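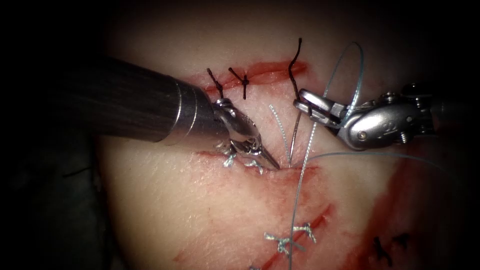 I dropped the needle six times before lunch. Natsumi Nomura, who was sitting next to me and is far too kind, said most people drop it more, and then spoiled it by laughing when I did it a seventh time.

I'd come to the Gemstead workshop in Cidton because they were spending April comparing jaws for their surgical arms, and they'd asked whether a complete beginner would like a go. Of course I would! I've written about robots for years and hardly ever been allowed to touch one.

The comparison is simple enough to explain. You sit at a console with a pair of handles, and what your hands do, the instruments do, only smaller. On the left you have a needle driver, with slender pointed jaws. On the right there's a grasper. Under them is a practice pad that feels a bit like a cold chicken breast, with cuts across it and a fair amount of red about the place (more than I was ready for after a bacon roll). You put in a stitch, tie it, and start again. Then somebody swaps the jaws or changes a setting and you do it all over.

Minoru Yagi runs the trials, and he has opinions about thread. The pale blue stuff is slippery and has a mind of its own, he says, and you find out more about a gripper from one long loop of it than from a whole morning of picking up pegs. I saw what he meant straight away. My loop kept floating up over the grasper and settling on the wrong side, and every time I went after it with the left hand I forgot what the right hand was holding. Usually the needle. See above.

They had two sets of jaws out for me. The first, which everyone just calls the old ones, grips hard and lets go hard. The second set comes from a small firm called Lucero and has a finer pattern cut inside. I liked the Lucero pair far better for the thread and far less for the needle, which rolled in them whenever I tried to drive the point in at a steep angle. Natsumi had the opposite complaint. Riku Takagi, who does the controllers, thought we were both wrong and that we were really feeling his new grip setting, so he turned it off without telling us which run it was. I guessed wrong. So did Natsumi, which cheered me up no end.

The thing I missed most was feel. There isn't any, or not on this console, so you judge how hard you're pulling by watching the pad pucker and the knot close down. Riku says you learn to see it after a week or two. The log now holds 2,207 stitches, and I'm proud to say that 16 of them are mine, though Minoru has put a little mark beside those so they don't get into the averages.

By four o'clock I could tie a knot that stayed tied. It was lopsided and its tails stuck out like twigs, and I made everybody come and look at it. Next month they try a third set of jaws, with a softer spring, and Natsumi has promised to save me a seat.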